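18 Aug 2022
Malou Gunnlaugsson and Bronwyn Katene

4.2 Handle approach from the wrist view

The door task was the hardest of the four in the Garkdale set. We wanted to know whether a policy trained only on wrist camera images could line the gripper up with a lever handle, with no depth input and no map of the room. Training used 3000 demonstrations recorded by operators, and each one began with the door shut.

We compared two versions. The first, Pirihi, takes a single wrist image at each step. The second, Fetier, takes the same image together with a short history of gripper poses. Both were trained on the same data with the same settings, and each was given 100 trials.

Most failures happened before contact. Pirihi tended to stop short of the lever when the handle sat near the top of the image, and then drift sideways along the door edge. Fetier did this less often. We think the pose history helps it keep moving upwards when there is little of the handle to go on. Neither version coped well with glossy surfaces, where highlights on the door panels shifted as the arm moved. Figure 3 gives a wrist view with the handle high in the image and the gripper still below and to the left of it. 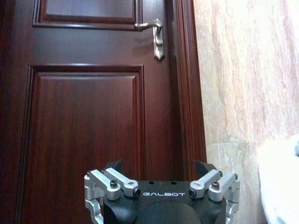 Figure 3. Wrist view of a closed door with a lever handle.

We also tried cropping the lower part of the image to take the fingers out of view. This made both versions worse. The fingers seem to give the policy a fixed reference for scale, and without them it often closed too early. We therefore kept the full image in all later runs, including those in Section 5, where the starting pose of the arm is varied as well.

Last updated: 18 Aug

Contact: Drikmont, manipulation group | © Drikmont | Back to top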